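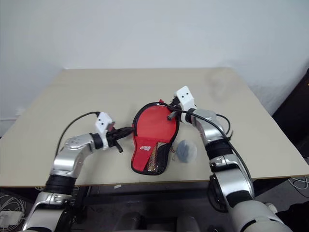
About Us / People and Work

Jikulon is a packing and returns company in Holtdale. We receive sports goods which customers have sent back to the shops, we check them, and we prepare them to be sold again. Rackets, covers, gloves, small bags. We are 66 people in one building, and in July we started the first station where a pair of robot arms does part of the handling.

Before that, every item passed only through human hands. A person at the returns table opened the zipper, looked in the pocket, closed the zipper, turned the item and put it in the correct tray. The work is light, but it is the same movement of the wrist through the whole shift. Nuanchan Siriwan, who leads the returns floor, had asked for a change for a long time. Her team had pain in the hands, and people left us for this reason.

The arms are now learning the simple part with soft items such as a table tennis racket case. Soft items are difficult for them. A case bends, a zipper tab is short, and a mesh pocket can catch a finger. Our operators know these things from many years of practice, and they are the ones who teach the station. Kamil Hrnčiar from our technical group prepares the software, but he does not decide alone what a good result is. The operators decide it with him at the end of each shift.

What has changed for our people?

Four colleagues from the returns floor became station operators. They had 30 hours of paid training and they moved to a higher pay group. One of them, Davoud Pakzad, worked at the table for nine years. "At first I did not like it to have my work watched and copied," he told us. "Now I am the person who says to the machine what is wrong, and my hands are better in the evening."

Nobody lost a position because of the station. This is written in our agreement with the employees, which Daranee Rattanakul signed for the staff side and Nima Shirazi for the management. The agreement says also that the station does not measure the speed of any person.

Not everything is solved. Some colleagues find the operator work more lonely than the table, where they could talk, so we rotate the places every 2 hours. Damaged items, dirty items and everything unusual are still checked by hand, and we plan to keep it like this.

Visitors from schools and from other companies in Holtdale are welcome. Please write to the front office and tell us how many persons will come.

Page updated: Sep 20, 2022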